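Bought a 13 foot fibreglass trailer in May. Posting what we did to it because I went looking for this sort of thing before we bought and mostly found videos of people crying at sunsets. Thread.

It's a Clorside. Small Canadian outfit, long gone. Moulded in two halves and joined along a belly band, same idea as the better known ones. Door on the curb side, dinette at the back, two-burner stove, icebox, no bathroom.

Previous owner had it parked beside a barn outside Flilton. We paid 3,000 for it. That was the asking price. I didn't haggle, the tires were newer than I'd expected and the spare held air.

First job was the belly band. The vinyl trim had shrunk and left a gap at both ends, and water was getting behind it. Pulled it off, scraped out the old sealant with a plastic putty knife, cleaned the seam, resealed, new trim. Took a full weekend. Most of that was scraping.

If you do this, don't use silicone. Someone before us had used silicone in two spots and nothing sticks to where it was. I had to sand those bits right back.

Rivets next. These shells hold their cabinets up with pop rivets through the wall, and each one is a possible leak. We replaced the ones that weeped when I ran the hose over the roof and left the rest alone. Dab of butyl under each head, snap cap over top.

Roof vent was brittle and cracked across one corner. Standard 14 inch opening, so a new one went in without any cutting. Butyl tape under the flange, lap sealant over the screws.

The floor was the bad news. Soft patch under the dinette about the size of a cookie sheet. The plywood had gone punky where the window above had been dripping on it. Cut back to solid wood, scabbed in a new piece, fibreglassed over it from the top. It doesn't flex now.

Windows: took out the rear one only. New glazing, new butyl, back in. The side ones can wait until spring.

Table. The original was a sheet of particle board on a wobbly pole, swollen along one side. Replacing it is my winter job. I want a light wood with some grain to it, oiled, no edge banding.

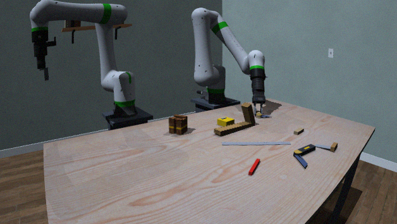
Light wood top with a long wavy grain. Leaning this way for colour.

It has to drop down to make the bed, so weight matters more than I'd like. Whatever I pick will end up thinner than what I have in mind. Still undecided between the pole and a folding leg with a wall cleat.

Electrical. Someone had wired the interior lights with speaker wire and household marrettes. All of that came out. New fuse block, proper marine wire, LED fixtures. One battery on the tongue in a vented box. No solar yet. We aren't out long enough between plug-ins to need it.

Propane: I didn't touch it myself. Took it to a shop in Gronau and had the regulator and hose replaced and the whole line pressure tested. The stove works. The furnace doesn't and they disconnected it and capped the line. We use a small electric heater when we're on a powered site.

Icebox stays an icebox. One block of ice lasts us 4 days if we keep the drinks in a separate cooler. Put the block in a dishpan so you can pour the melt off.

Brakes. It came with none, and at that weight it's legal here without. Check your own province. I'm looking at adding electric ones anyway, the backing plates bolt straight onto the flange on our axle.

Bearings were repacked before the first trip. The grease on one side was fine and on the other side it was the colour of coffee. New seals both sides.

First trip was Urquijo Lake, 30 km from home, on purpose. Close enough to drive back if something fell off. Nothing did. The cupboard over the stove opened on the gravel road and a bag of rice went everywhere. Added a second catch.

It rained most of the second night. Dry at the belly band, dry at the vent. One drip at the porch light, which I'd forgotten to reseal. Fixed that when we got home.

Towing: we pull it with a four-cylinder crossover and it's okay. You notice it on long hills and you notice it in a headwind. I sit at 90 and let people go by. Mileage is a good bit worse than without it, so budget for gas.

Things I'd check before buying one, in the order I'd check them: frame under the door, floor at the corners and under every window, belly band, axle. The axle is the expensive one. If the tires sit right up in the wheel wells, the rubber in it is likely done.

Things I wouldn't worry about: faded gelcoat, ugly cushions, a dead fridge, old curtains. All of that is cheap or cosmetic or both.

A couple of people asked about the smell. Ours was musty. Pulled the foam and threw it out, washed every surface with vinegar and water, left the hatches open for a week of dry weather. Most of it went with the foam.

Cushions are being re-covered now. Grey canvas, zippers on the back edge so they can come off for the wash. New foam cost more than the vent, the fuse block and the trim put together.

It gets tarped at the end of October, with the tarp up off the shell on a 2x4 ridge so it doesn't rub. Will add to this thread when the table's in.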